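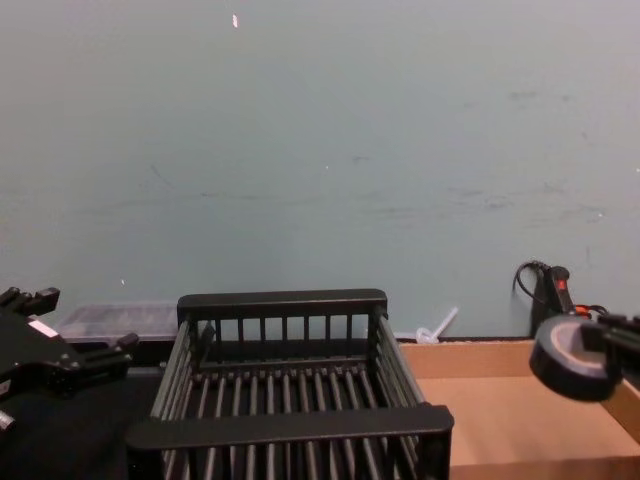
About Flendent

Flendent rents out two-armed robots by the month, along with the people who know how to talk them out of a sulk. We started with five staff and one customer, a kitchenware importer who wanted to know if a machine could put things in a dish rack as well as his teenager could. The bar was low. It took us most of a year to clear it.

What you get is a kit called Rovelar. That means two arms with grippers, a camera at chest height, a small camera at each wrist, and a very long power cord. It bolts to a bench you already own. Setup takes a morning if your bench is level, and a day if you only told us it was.

Every Rovelar does its homework before it ships. We give it dish racks, rolls of tape, cardboard trays and clear plastic boxes, which sounds easy until you've watched a gripper think hard about a see-through lid. Each kit runs 1200 practice pickups on our benches. The paint back there has seen better days, and so have we.
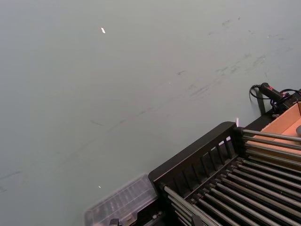
Wrist view on the practice bench: dish rack, clear container and cardboard tray.

Who we are

Etenesh Wako runs the company and signs the checks. Florêncio Falcão builds the grippers and takes complaints about them personally. Marijke De Graaf writes the training plans – if your robot stacks plates oddly, that was her or your plates. Lurdes Veloso answers the phone, usually by the second ring.

What it costs

Rental is by the month, with a visit from Marijke in week one. We will quote you after a call and we will not send you a brochure. There are 296 kits out on loan, roughly 200 of them in small packing shops. New kits go out again in December.

Last updated 21 November 2024

Comments

Garcia: We've had ours since spring. Good with boxes, hopeless with bubble wrap. Support was quick about it.

Hedik: Does it work with a steel bench or do I need to buy a new one?

Amândio Caldeira: Steel is fine, ours is steel. Measure the cord run first though, I didn't.

Contact | © Flendent | Back to top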